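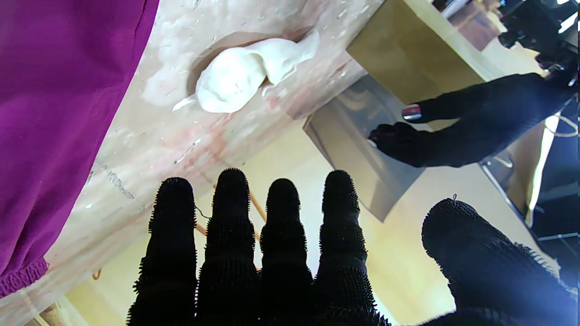

*Words by the Parnader workroom, July*

# Hororen Table Panel

We've sold a fair few things for the craft table over the years, and the Hororen is the one we keep going back to ourselves. It's a pale panel you set on top of whatever table or trestles you already own, and then you get on with your sewing, folding, sorting or marking up without fretting over the good timber underneath. The one in our photos is a working panel with plenty of marks on it -- specks, scuffs, pinkish-red smudges and a bit of faint scribble towards one side. The colour carries all that well enough, and a panel fresh out of its wrapping doesn't tell you much (and doesn't stay that way past the first weekend, if your house is anything like ours!).

The pale finish is handy with coloured fabric. A strong purple shows up beautifully beside it, hems and gathers included, and you can spot a stray thread or a bit of fluff before it ends up in somebody's seam. White cloth is a touch harder to see, so if you mostly sew whites, have a think about the Gestel slate finish instead. It's the same panel in a darker colour, and it costs the same.

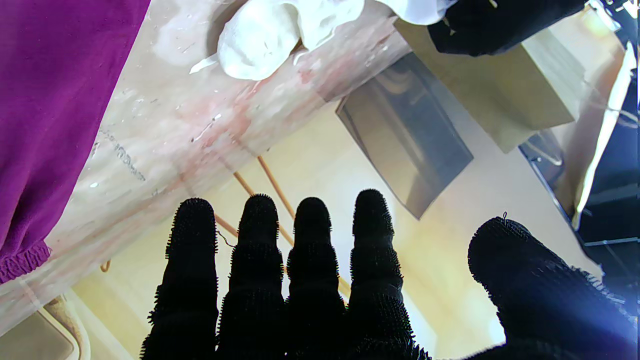 For cleaning, a damp cloth and a drop of dish soap will do for everyday grime. Pencil rubs off with an ordinary eraser. Marker is more stubborn, and dye that has been left to sit over summer may well stay put, so please wipe up red and pink spills early. Don't use scouring powder on it, however tempting that is, and keep the iron on its own board -- we've had a few sad emails about irons.

## What you get

- One Hororen panel, 10 mm thick
- 2 Leitner edge clips
- 11 stick-on felt dots for the underside
- A folded care sheet

**Price:** $191, with pickup from the shop at no charge

The felt dots go on the underside, one in each corner and the rest wherever your table tends to rock. Leave them overnight before you load the panel up. The clips fit most tabletops with a square edge; on a rounded one they can creep a little, and a strip of shelf liner under the panel will hold it nicely.

It's an easy thing to live with between projects, too. Stand it on its long side behind a door or slide it under the spare bed, with an old sheet over it if you've got cats. We leave ours up most of the year and let the pile of mending sit there until one of us gives in and does something about it.
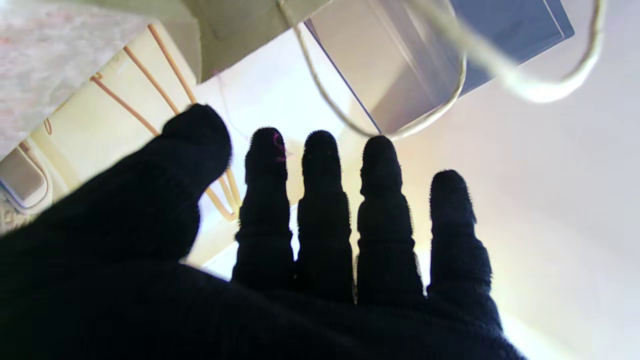
*Looking up past a black knit glove, with a speckled pinkish-white surface at upper left.*

Spare clips and felt dots are sold separately at the counter. If you're after a panel cut down to suit a smaller table, bring your measurements in before lunch and we'll work out a price with you while you wait.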